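Saisonvorbereitung bei der Bergwacht Istomora

Seit Anfang August trainiere ich wieder für den Winterdienst. In Istomora fängt das immer mit dem Konditionstest an: vom Parkplatz hinauf zur Hütte Babalola auf 1.814 Metern, mit 15 Kilo im Rucksack. Ich habe 58 Minuten gebraucht. Letztes Jahr war ich schneller, aber da hatte ich auch kein kaputtes Knie.

Am 20. August war dann Seilkunde dran. Flaschenzug, Abseilen mit Akja, Standplatzbau. Den Flaschenzug musste ich zweimal neu aufbauen - beim ersten Mal saß die Rücklaufsperre falsch herum. Die neuen Seile von Fliltska sind steifer als die alten und krangeln weniger.

Offen ist noch der Lawinenkurs in Clidadov. Angemeldet bin ich, die 100 Euro Anzahlung sind überwiesen. Bis dahin gehe ich zweimal pro Woche laufen, möglichst bergauf.
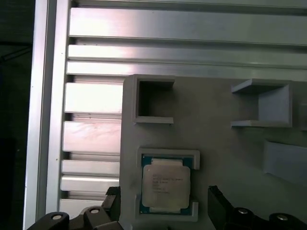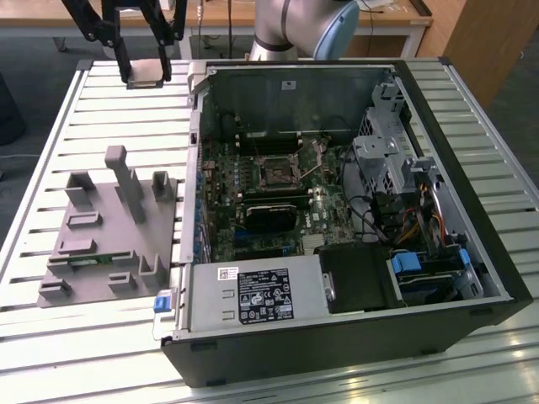
Aluprofile, im zweiten Bild mit offenem PC-Gehäuse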